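4.2 Stroke planning and contact control

Larus splits a writing request into three stages: a glyph planner, a contact controller and a visual check. The glyph planner takes a character and returns an ordered set of strokes, each stored as a list of waypoints in the plane of the board. Strokes come from Szalai, our small library of single-line glyphs. We chose single-line glyphs because outline fonts give two edges for each stroke, and the arm would have to draw both. Szalai holds 713 strokes in total, most of them traced by hand and then smoothed with a cubic spline.

Before each run the planner needs the pose of the pen tip relative to the gripper. We treat the marker as a straight rod and estimate four values: two angles, the offset along the barrel, and the distance from tip to palm. The estimate is made from the wrist view and is refreshed every time the pen is picked up. 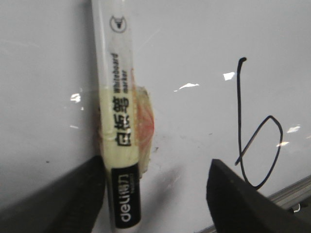
Pen pose is the largest single source of error in our system. An error in either angle moves the tip sideways, and the shift grows with the length of pen that sticks out past the fingers. Our first estimator fitted the two long edges of the barrel and took the line halfway between them. This works on a clean cylinder. It does poorly on a marker like the one in Figure 3, where crumpled tape bulges from one side and pulls the fitted edge outward. The current version drops edge points that lie too far from a robust line fit, then uses the dark label band as a second cue for position along the barrel. Text on the barrel is masked out before the fit. Glare is handled in the same step: pixels near saturation are given zero weight, so that reflections from the ceiling lights do not enter the fit at all.

Once the pen pose is known, the contact controller takes over. It runs a hybrid scheme in which position is controlled in the plane of the board and force is controlled along the board normal. The tip approaches along the normal at a low fixed speed until the measured force passes a threshold. The controller then switches modes and starts the stroke. The normal is re-estimated during the stroke from the force direction, with a slow filter – a fast filter picks up friction and makes the pen chatter.

A closed loop is the hardest shape for this scheme. The direction of travel turns through a large angle in a short distance, and friction at the tip turns with it. When the pen is tilted, the same target force gives a different drag depending on whether the tip is being pushed or pulled.
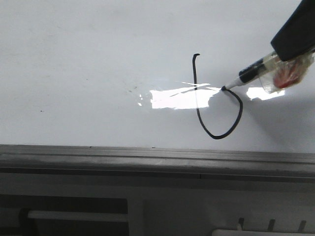
To reduce this effect we add a feedforward term to the in-plane command. The term depends on the angle between the travel direction and the projection of the pen axis onto the board. It has only two parameters, and both are fitted from a set of straight test strokes drawn in different directions. Marlene MacDonald first tried the same form of correction on the Jilitholm arm in March, with a softer tool, and the code needed few changes for the present setup. We also lower the speed where the curvature of the path is high. Small wobbles remain on long strokes, and we have not tried to remove them.

The visual check runs after each stroke. It compares the drawn line with the planned path, using a difference image taken against the board before the run. Old marks that were only partly erased can show up as faint gray smudges, so a plain threshold on brightness is not enough. We keep only pixels that changed since the reference image and that also lie within a fixed band around the planned path.

The start of a stroke needs separate handling. The planner holds the tip just short of the surface while the pose estimate settles, and only then hands over to the contact controller. All modules exchange data through Palalent, which stamps each message with the arm clock. The hold ends when two estimates in a row agree. If they do not agree before the time limit, the pen is lifted away from the board and the estimate is restarted from scratch.

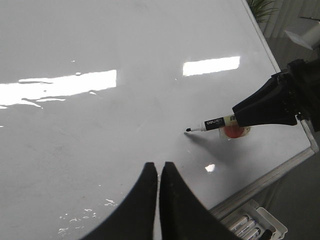 Figure 5. Pre-contact hold. The marker tip is just above the board; the second gripper is open.

The time limit is set in the configuration file and was kept fixed for all runs reported in Section 5.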